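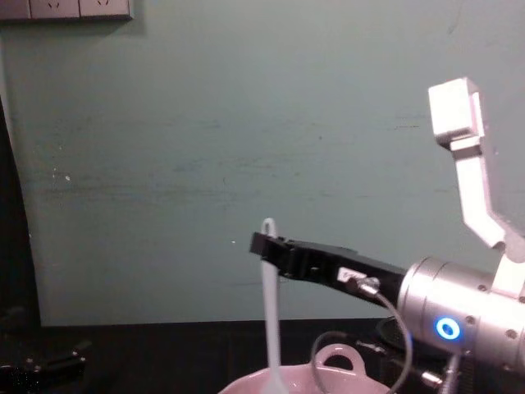 Huline adds a two-handled mixing bowl and serving tools to its kitchen line

ZUMWOOD, 6 Jul 2021 - Kitchenware maker Huline today announced the Trultus set, a small group of everyday tools for mixing and serving. The set goes on sale in August at the company's store in Zumwood and through its dealers in Ulloa.

The main item is a pink bowl with a loop handle on each side. It comes with a white ladle, a white spatula and a black mesh cup to keep the tools in. Each piece will also be sold on its own.

Huline began work on the set after a survey of 300 customers. Many said they mix in one bowl, move the food to a second one for the table, and then have both to wash. Others asked for something to hold on to when carrying soup or batter from the counter.

"We wanted a bowl you can pick up with both hands and set down in front of people," the company said in a statement. "The ladle had to be long enough to reach the bottom without your fingers going in the soup."
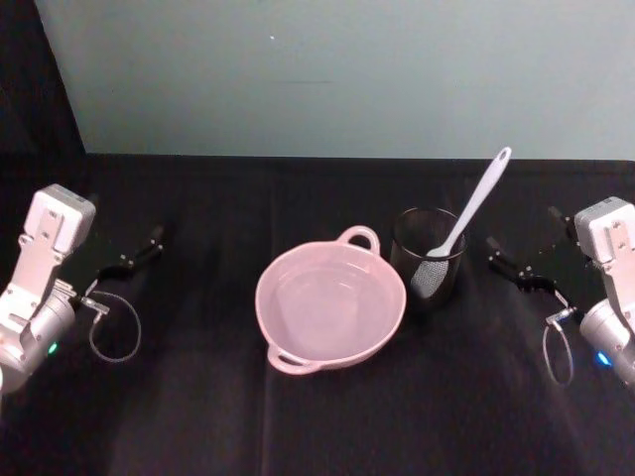

The bowl has a wide, smooth rim, with a shallow step on the inside. The ladle has a small loop at the top of its handle, so it can go on a hook if there is no room for the cup on the counter. Huline tested 8 handle shapes before settling on the closed loop.

The first run is 2,395 sets. A second run is planned if dealers in Ulloa reorder before the end of the year. Pink is the only bowl color in the first run, and the company has not decided on others.

Stores that want to carry the set may order a display pack, which holds two full sets and a shelf card. Orders placed before the August release will ship first. Care instructions are printed on the inside of the carton lid.

About Huline
Huline makes bowls, hand tools and storage pieces for home kitchens. Its office and store are in Zumwood.

Press and dealer contact: Huline sales office, Zumwood. Samples of the Trultus set are available to reviewers on request.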